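Keeping Old Desktops in Use: A Study of Office Computer Replacement in Gravham
Student project report, submitted 2022-11-04
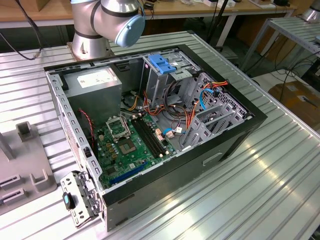

1. Background

Offices in Gravham replace their desktop computers on a schedule. Most of the people we spoke to could not say where the schedule came from, only that it was in the budget. We wanted to know how many of the replaced machines still worked, and what it would take to keep them going for a few more years.

The project started in February with a short survey. We sent it to small offices in the Gravham business park and the streets next to it, and got 42 usable replies. Three replies were left out because the office had no desktops, only laptops.

2. What we asked

The survey had 8 questions. They covered the age of the oldest desktop still in daily use, the reason the last one was replaced, and what happened to it afterward. Respondents could pick more than one reason. We also asked if anyone in the office had ever changed a part, such as memory or a drive.

3. Results

Of the 42 offices, 39 had replaced at least one desktop that still started up normally. The most common reason given was that it was slow. The second was that the operating system was going out of support. Actual hardware failure came well behind both, and when it was named it was usually the power supply or the hard drive.

Storage closets were the most common place for old machines to end up. A few offices used Dultik, the local recycling firm, which picks up on request but charges by the load. Several people said they were holding on to old computers until there were enough to make a pickup worth paying for. Others were worried about files left on the drives — this came up in the comments more than cost did.

4. Cost comparison

We priced 2 options for a typical office machine. The first was a new Tomar desktop at the basic level. The second was to keep the old one and add a solid-state drive and more memory. The upgrade was much cheaper even with an hour of labor included. It does not help with machines that cannot run a supported operating system, and those have to be counted separately.

5. Limits

Our sample is small and comes from one town. We relied on what people remembered, and some were guessing at ages. We had hoped to compare our results with the inventory records at Nolura, which manages several of the buildings, but the records list only the year of purchase and not the year of disposal.

6. Next steps

A second survey should ask about data wiping directly — we only found out it mattered by reading the comments. It should also separate desktops from all-in-one units, which we grouped together.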